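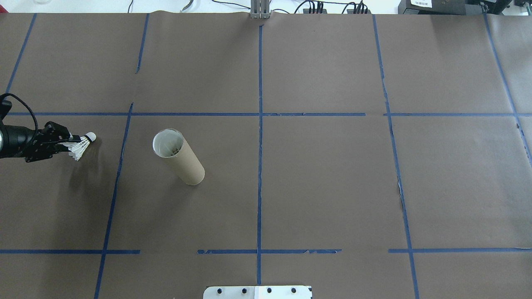
Figure 1. The black arm with a shuttlecock in the gripper. The cardboard tube is on the right of it.

Report on the visit to the Nikbridge robot laboratory
Written by Nhyira Akpalu, 20 Jan 2019

1. Purpose of the visit

Our project group is building a small sorting machine for the course in automation. In our first plan the machine had to pick up light objects and put them into a box. We had problems with the gripping, so our teacher advised us to see how other people do it. The laboratory at Nikbridge has an open day every January, and we were allowed to come and to ask questions during the demonstrations.

2. The demonstration table

Most of our time was spent at one large table. It is covered with brown paper, and the paper is divided into cells with blue tape. Our guide told us that the tape helps the operators to put the objects back in almost the same place before each new attempt. The lines are not very straight and in some places the tape is torn, but he said that this does not matter for the work, as it is a guide for the person and the robot does not use it.

The task which we watched is called "Cleva" in the laboratory. A shuttlecock must be put into a cardboard tube. I thought first that this is an easy task, because a child can do it. After I watched it I changed my opinion. The feathers are soft and wide, and the cork is round and hard, so it is important where the gripper takes hold. In Figure 1 the fingers are closed around the shuttlecock and the cork is pointing to the right. The tube is lying on the paper, and a tube which lies can also roll when it is touched.

We were told that the group has recorded 1132 attempts of this task, and that 354 of them were made with the tube in a lying position. I asked how many of these were successful, but the results are not published yet.
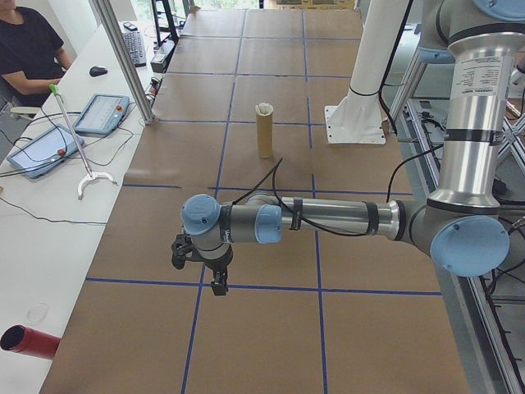 Figure 2. Silver and light blue arm above the table, with the tube standing upright. On the left is the desk with two teach pendants.

3. The desk and the safety

Beside the table there is a long white desk for the operator. The teach pendants on it have a red emergency-stop button each. Before the demonstration we got a safety talk of some 50 minutes, which was longer than I expected. The main rule was that visitors stay behind the desk and do not reach over the table.

There was also a reacher-grabber on the desk, the kind with a long shaft and a claw. I mention it because Boateng, who is in our group, has proposed a similar claw for our machine. After the visit we discussed it again and decided for two parallel fingers. The claw is good for a person who can see and correct his hand, but our machine has no camera.

4. What we will change in our project

We will mark the base plate of our machine with tape, so that every test begins from the same position. We will also write down every attempt, including the bad ones. Until now we wrote only the good ones, and this was a mistake.

The software of our machine, Brirko, will get a pause before the gripper closes. The price of this is a slower cycle. We have not measured yet how much slower, and the measurement will be in the next report.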